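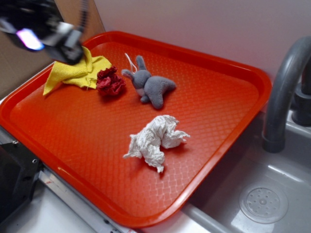
Plateau de service Preddale, plastique rouge orangé

Note d'usage rédigée par Mbali Gumede, mise à jour en juin

Présentation
Plateau rectangulaire à angles arrondis, rebord relevé sur tout le pourtour, fond à motif losangé. Finition brillante. Acheté chez Motaung pour regrouper les textiles à trier près de l'évier : microfibre, chiffons, essuie-tout froissé, petite peluche à laver.

Rebord
Assez haut pour retenir un chiffon roulé en boule quand on incline le plateau. L'arrondi se prend bien en main, sans arête. Le chant passe par-dessus le bord de la cuve sans accrocher - utile sur un plan de travail étroit, à condition de ne pas charger ce côté.

Fond
Le relief croisé limite le glissement des objets lourds. Effet à peu près nul sur les textiles, trop légers. En contrepartie, les miettes se logent dans les creux et l'éponge seule ne suffit pas : il faut une brosse souple. Le brillant renvoie fortement la lumière, ce qui gêne pour repérer une tache transparente.
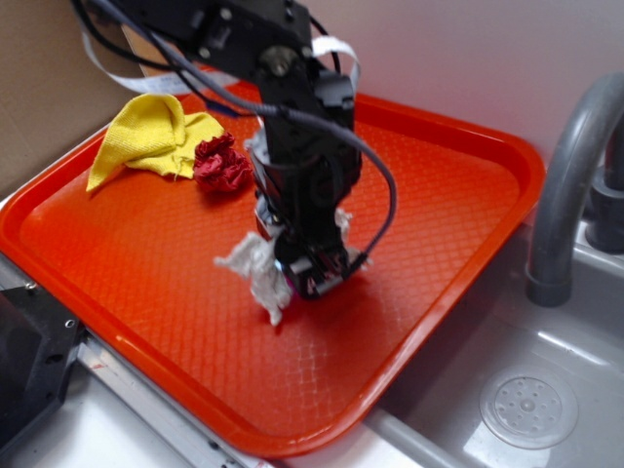

Le plateau Preddale contre l'évier, avec les chiffons jaune, rouge et blanc.

Entretien
Lavage à la main à 40 °C, rinçage, séchage sur chant. À 60 °C, mon exemplaire s'est légèrement voilé - un coin ne touche plus le plan. Aucune décoloration après contact avec des chiffons de couleur.

Comparaison
Le modèle Gerna, à fond lisse, se nettoie plus vite mais son rebord est plus bas. Pour du linge, je garde le Preddale. Pour la cuisine, le Gerna.

Note : quatre sur cinq. Un point retiré pour la tenue à la chaleur.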